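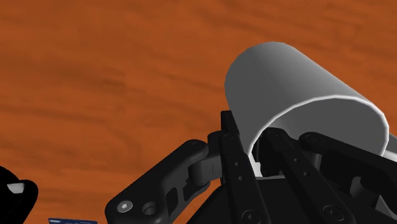

She had packed for three weeks and left after nine days, the runner-up of “Lavamport” said, and most of the suitcase never got opened.

The reality show put 20 strangers in a disused ferry terminal and sent one home at each vote. She lost the final by a single ballot.

“I watched it back in December with my sister,” she said. “They cut my best argument. It ran for an hour and you see maybe a minute of it.”

Her alliance, which fans named Solurus, fell apart over the Nanis challenge. She still talks to two of its members. The winner has not answered her messages.

“I'm fine with that. We were never close in there either.”

She came away with $4000 and a job offer from Tudose, the studio behind the show, to help cast the second season. She has read 100 applications so far.

“Everyone says they're loyal,” she said. “I wrote that on mine too.”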